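Chapter 7
Versioning and Release Branches

A program that only its author runs can change at any hour. Once other people depend on it, each change needs a name, and older versions have to stay available. This chapter follows Ratdale, a billing package with around 3,000 source files, through one release cycle.

You should already know how to commit and merge – if not, go back to Chapter 4.

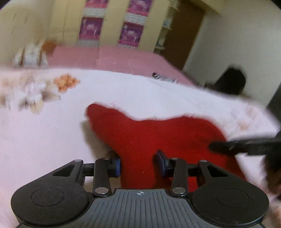
7.1 What a Version Number Says

Ratdale 2.4.1 has three parts: major, minor and patch. A patch fixes faults and leaves the interface alone. A minor release may add functions. A major release may remove them, and users should read the notes before they upgrade.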